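Trulthorpe Cricket Help > Batting and Equipment

How do I get a new bat ready for hard ball without wrecking it?

Posted by Pramila Rana, February 8, 2024

Hi all! I've played tape ball and tennis ball cricket with my cousins forever, and this summer I'm finally joining a proper league team, hard ball, pads, the lot. I am so excited I can hardly sit still. I treated myself to my first real English willow bat (a Rawat, 2 lb 9 oz, seven grains on the face, and it picks up like a dream) and now I'm scared to touch it.

The guy in the shop said it was "pre-knocked" and I could use it right away. My uncle says that's nonsense and I need to oil it and hit it with a mallet for weeks. The sticker on the back says to do both "as needed," which doesn't help me much!

So what do I do? Does it need oil if it already has a clear sheet on the face? How long do I spend with the mallet? And can I use it against the bowling machine at our indoor place? They only have it set up with those hard dimpled balls. Our first match isn't until the end of spring, so I have time to do it right.

Babita Nigam

Welcome to hard ball, you're going to love it! And great choice on the weight. A lot of people buy too heavy the first time and then wonder why they're late on everything short.

Your uncle is mostly right. "Pre-knocked" usually means the bat has been through a press or had a few minutes under a machine, and that's a nice head start, but the edges and the toe barely get any of it. Those are exactly the places that crack when you dig out a yorker or nick one hard.

Oil first. With a clear sheet on the face you leave the face alone and put a light coat of raw linseed oil on the bare wood, so the back, the edges that aren't covered, and the toe if it hasn't been sealed. A teaspoon goes a long way. Keep it off the splice (the V where the handle goes in) and off the stickers. Lay the bat flat overnight with the face up, wipe off whatever hasn't soaked in, and wait another day before you hit anything with it. One coat is plenty for a sheeted bat. Too much oil makes it heavy and dead, and you can't get it back out.

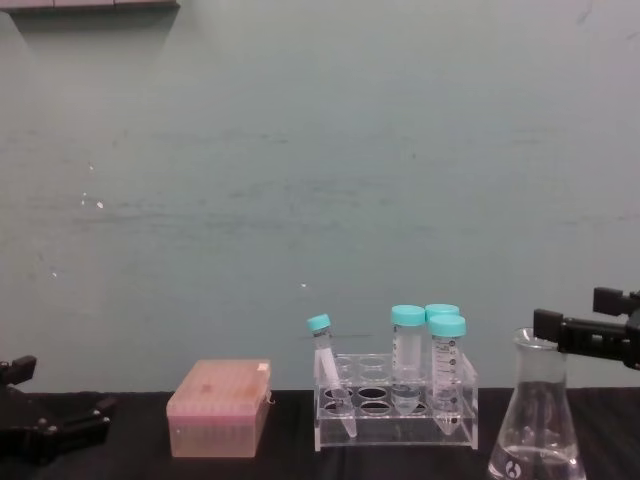 Then the mallet. Start gently, like you're tapping on a neighbor's door, and build up over several sessions until you're hitting about as hard as a ball would. Work over the whole face but never strike the edges straight on. Hold the mallet at an angle and round them off with glancing blows, so the wood rolls over a little. Same idea along the bottom, and don't hit the toe from underneath at all. I gave my last bat 6 hours in total, mostly in front of old Test highlights with the garage door shut, and it's still going strong!

After that, go and hit some catches with an old, soft leather ball. Check the face afterward. If you see seam marks or little dents, go back to the mallet for another hour and try again. Once it passes that, throwdowns, then nets, then a match. It sounds slow but I love this part, you can hear the sound change as the bat opens up.

StumpMicSteve

just use it. ive never oiled a bat in my life and i made 80 in my second game with one straight off the rack. it did split down the toe in August but that was a wet wicket

Sovunent Coach

Agree with Babita on nearly all of it, and I'd only add a few things.

Please keep the new bat away from the bowling machine. Those dimpled balls are harder on willow than a decent leather ball, and they land on the same spot over and over. Take an old bat to those sessions, or ask at the desk for a loaner. Most indoor centers have a bin of them.

Get a toe guard put on before you start playing outdoors. It's a cheap fix and it keeps damp from creeping up into the wood. I've used the Stistelex ones and they glue on fine, but any brand will do the job if you sand the toe lightly first and let the glue set for a full day.

Small surface cracks are going to show up on the face and edges no matter how careful you are. They look awful the first time! Tape over them and carry on. What you want to look out for is a crack you can feel flex when you press it, or a rattle in the handle. Take those to a repairer.

Store it somewhere cool too, never in the trunk of the car. Good luck this season, and come back and tell us your first score!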